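Oct 16, 2025

Teleop again all morning, in the simulator. The Alach kitchen is loaded now and the old gray test bench is gone from the launch menu, so anyone who wants the bench has to start it from the command line. Took me a while to find the flag.

Calibration first. The left glove drifted overnight, or the base station got bumped. With my hand flat on the desk the simulated fingers showed a slight curl, and the thumb would not come in past a certain point. Ran the open-close routine, saved it, ran it again because the first save went to the wrong profile. After the second pass it tracked well enough. The right glove needed nothing.

The task on the sheet is produce handling, right hand only. The left hand is supposed to stay open and out of the way. It sounds trivial, but when I concentrate on a grasp with the right my left closes a little on its own, and the policy will learn that as part of the motion. The fix I settled on is to pick a pose for the left at the start, fingers together and straight, and check it in the corner of the headset view before every lift. My forearm aches from it.

Grasp notes for the tomato. Coming straight down works badly, the fingertips land on the curve and push it away. Coming in with the palm turned and wrapping from the side is better, thumb under, then a short lift before any sideways travel. Contact in the sim is stiff. If I close too fast the solver throws the thing across the counter, and the episode has to be discarded from the menu, two clicks and a reload.
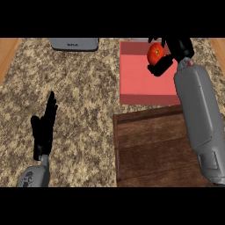 Speed is the other problem. Laltira wants the demonstrations at a natural pace, and natural pace for me in the headset is slow. I hesitate at the top of the lift, which shows in the joint plots as a flat section before the transfer. I tried trimming it in the editor. The trimmed episodes replay with a jump at the cut, so I put the originals back and will just try to hesitate less.

Latency was steady. I had the render window open on the second monitor for part of the session and closed it when the tracking started to feel heavy. Could not measure a difference afterward, but I left it closed.

The Hesolo exporter failed on episode 1059. The log complains of a missing timestamp on the right wrist stream. Every other channel in the file is complete. I re-exported with the check turned off and got a file, then deleted it, as it would only cause trouble in training. Episode marked bad. Sent the log to the Magalhães office with the version number and the steps.

The batch target is 300 good episodes and I have 200. The rest should go faster if the glove holds its calibration. Randomized starting positions get switched on for the last part, and I expect more discards there - the reach to the far edge puts the right elbow near its limit, and the wrist flips if I am careless.

Also to do: raise the chair, new strap for the left glove, ask whether the discard menu can be put on the foot pedal.

Stopped at lunch. Gloves are on the charger.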